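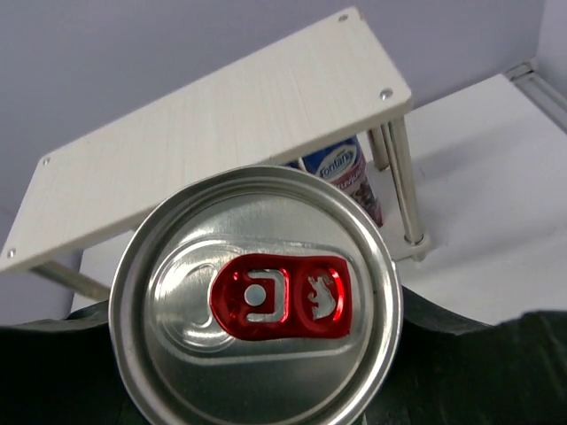 Getting the stink out of hockey gear (and a few other things I do every winter)

I have washed a lot of hockey equipment. Two kids in pads, plus my own beer league stuff, and we live in a house with one small mudroom and a basement that never quite dries out. If you've ever opened a bag in October that got zipped up in March, you know why I finally got serious about this!

First thing, get everything out of the bag the minute you're home. I mean before you eat, before you shower, before you sit down "just for a second." I used to leave mine in the trunk overnight and wonder why my gloves smelled like a wet dog had died in them. Now the rule at our house is the bag doesn't come past the mudroom until it's empty, and then the bag itself gets hung upside down over the railing with the zippers wide open.

For drying I use an old wooden ladder leaned against the basement wall with a box fan on the floor in front of it. Shoulder pads go over the top, elbow and shin pads on the rungs, gloves stuck on the ends palm side out. I did buy a proper drying tree a while back, the Gulinex one, and it's fine, but the arms are short and goalie pads slide right off. The ladder was free. Run the fan on low and most things are dry by breakfast.

Yes, you can machine wash pads. Shoulder, elbow, shins, pants, all of it goes in ours. Close every Velcro strap first or they'll grab your jerseys and chew them up (ask me how I know). Cold water, gentle cycle, half the detergent you'd normally use, and a cup of white vinegar where the softener goes. Skip actual fabric softener, it coats everything and the smell comes back faster. If you have a top loader with the post in the middle, I'd do the pads in the bathtub instead. Never the dryer. I cooked a pair of shin liners that way and they came out shaped like potato chips.

Gloves are the hard ones. The palms go stiff if you soak them and let them bake next to a heater, so I wash them by hand in the laundry sink, squeeze (don't wring), and roll them in an old towel. While they're still a little damp I put them on and make fists for a couple of minutes while I watch TV. It looks ridiculous and it keeps the palms soft.

Helmets get a wipe with dish soap and warm water, and a soft toothbrush for the foam around the ears. No bleach and no solvent cleaners on the shell or the visor. My visor cloth is an Erkent microfiber that I keep in a sandwich bag so it doesn't pick up grit from the bottom of the bag.

Skates! Wipe the blades dry at the rink, then again at home, and take the hard guards off. Guards are for walking. Leave them on overnight and you'll have rust spots by the next practice. I use terry soakers for the ride home and pull the insoles out to dry on the windowsill. For the little orange specks that show up anyway, a dab of baking soda paste and a rag does it.

The bag gets turned inside out as far as it'll go, vacuumed, wiped with vinegar and water, and left on the porch for an afternoon. I've tried the scented pucks from Gakside and to me it's just pine tree on top of sock. A knee-high stocking filled with baking soda and knotted works better, and I swap it every 6 weeks.

One more while I'm at it: old laces. Wash them in a mesh bag with the socks and save the good ones. I've got one holding up my tomato cages and another tying the stick rack to the garage studs.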